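Halvorsen Opens Reuse Counter for Wooden Blocks, Bins and Storage Furniture at Brukelside

BRUKELSIDE, Sunday, May 18, 2025 – Halvorsen, the toy and storage supplier, will open a reuse counter at its Brukelside store in June. The counter will take back play blocks, metal bins and small storage furniture from schools, daycare centers and households, and will sell them again at reduced prices.

The program is called Riva. It starts with two product groups: building blocks of all sizes, and the open bins that many schools use to keep them in. Low shelves and bench boxes will be added later in the year if there is room for them on the sales floor.

Customers can bring in items during normal store hours. Staff will look over each item at the counter and offer store credit for anything that can be sold again. Items do not have to have been bought from Halvorsen. Blocks may be mixed in size and color, and sets do not have to be complete. The store will not accept blocks with splits or loose splinters, or bins with sharp edges or broken rims.

Scratches, stains and worn paint are not a reason to turn a bin away. Halvorsen will not repaint bins that come in through Riva. They will be washed, checked along the rim and corners, and sold as they are, with a tag that gives the size and the price.

"Schools ask us for bins that can take some knocks, and they don't much mind what the finish looks like," the company said. "We have been sending good bins to scrap over a few marks on the side. We would like to stop doing that."

Blocks will be sorted by shape first and color second. Long bar-shaped blocks, which the store is asked for more than any other kind, will be sold loose by the piece or in bags of 14. Cubes and short blocks will be sold by the bag only. Customers who need to fill out an older set can bring one block with them and match it at the counter.

A trial of the program ran in Brukelside for nine weeks this spring. In that time 68 bins were returned, and all but a few were fit to be sold again. Unent, which handles sorting and storage for Halvorsen, set aside space in its building for the trial and will keep doing this work when the counter opens.
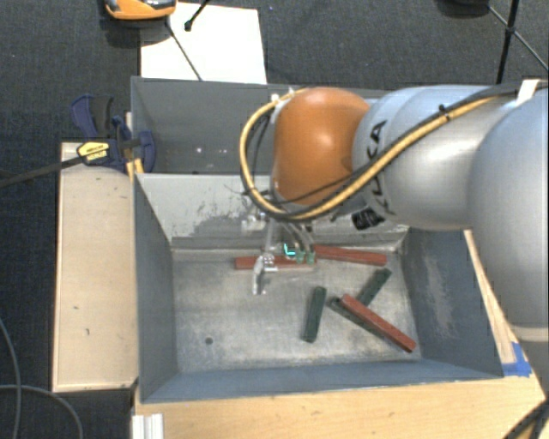
Three red and three dark green bar-shaped blocks in an open gray metal bin.

The first 100 customers to return a bin in June will receive a bag of blocks at no charge. One bag will be given per household or school. The offer applies at the Brukelside store only and cannot be exchanged for credit.

Schools and daycare centers with more than a carload to return are asked to contact the store ahead of time so that a pickup can be arranged. There is no fee for pickup within Brukelside. For addresses outside town, the store will quote a price before the pickup is booked.

Store credit from Riva can be used on new and used goods and does not expire. Used items can be returned within 14 days with a receipt.

About Halvorsen
Halvorsen sells building toys, classroom storage and small furniture to schools, daycare centers and families. Its Brukelside store has a sales floor for new goods, a parts desk and, from June, the Riva reuse counter.

Press contact
Halvorsen, Brukelside store, customer desk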